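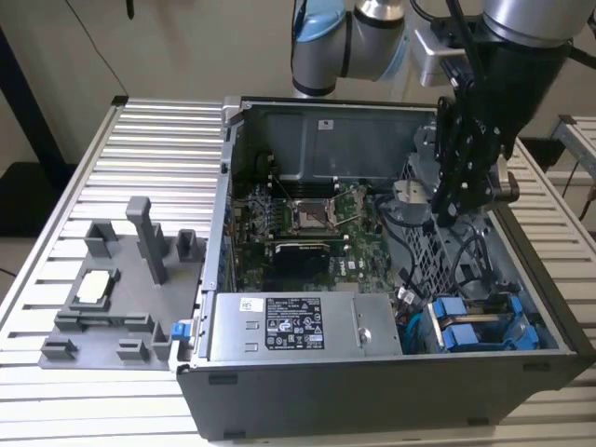
Novdale layout to run again in April

29 December 2020

The N gauge layout Novdale is to be rebuilt with a longer fiddle yard and a new branch terminus, and its owners hope to have it running again in April. It has been in store since its last outing, at the Cloltham model railway exhibition, where a baseboard joint dropped and trains began to part company on the main line.

Urszula Grabowska and Špela Petek, who built the layout between them, say the original boards will be kept for the station and the goods yard. Everything beyond the road bridge is being replaced. The old end board was made from chipboard left over from another job and had sagged in the middle, enough for a rake of coal empties to roll away on their own when uncoupled.

The new boards are birch ply with softwood bracing, joined with pattern makers' dowels. Legs fold up inside the frames, so the layout can still be moved in an estate car with the back seats down.

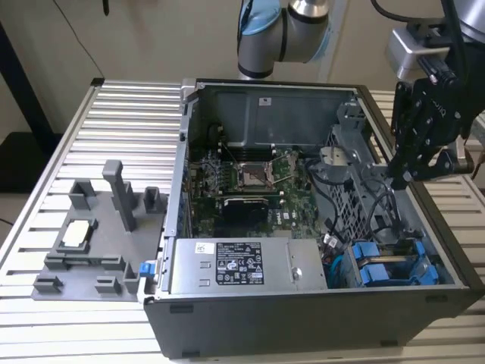
Track on the visible section is being lifted and relaid in code 55, using the existing points where the blades are still sound. Ms Petek said the double slip at the station throat was not worth saving. "We soldered it so many times that the sleepers had gone soft," she said. "It will be two plain points instead, and the shunting will take a bit longer."

Ballast will go down only after each length has been run in both directions with the longest train the pair own. Last time the ballast went down first, and several joints had to be dug out again.

Control is being changed as well. The layout has always been run on plain DC with section switches, and that will stay on the goods yard, where it suits the small tank engines. The main line will go over to DCC with an Arkeo base unit and two handheld throttles. A changeover switch on the fascia will let visitors' older engines use the outer loop. 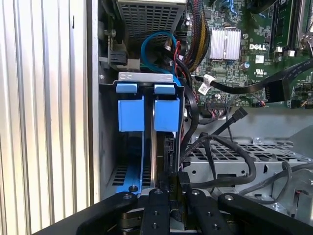
Inside an open desktop computer case, with a small black connector held in the gripper.

Stock is mostly complete. The pair have about 50 wagons between them, many of them from Bortolotti kits that are no longer made, and these are being given metal wheels and weighed before they go back into traffic. Couplings are the standard type throughout, apart from the milk train, which is kept as a fixed rake.

A few engines still need work. The green pannier tank hesitates on dead frogs and is to have extra pick-ups, and the railcar needs a new gear before it can be used in public. Ms Grabowska said the railcar had always been popular with younger visitors and she would be sorry to leave it at home. The sound chip ordered for it has been put to one side for now, as the speaker will not fit without cutting away part of the floor.

Scenery on the new section will be kept low, with allotments and a row of lineside cottages in place of the old cutting. The cottages are card, on a plasticard shell, and the first pair are finished apart from the chimneys.

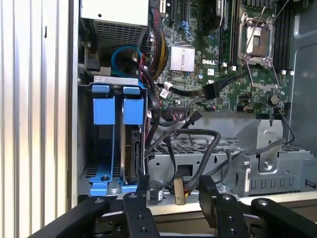
Seeing the layout

No public date has been fixed. If shows are not possible in April, Novdale will be filmed running to its full timetable and put on the Cloltham exhibition's web page. Anyone with a spare gear set for the Bortolotti railcar is asked to get in touch through the same page.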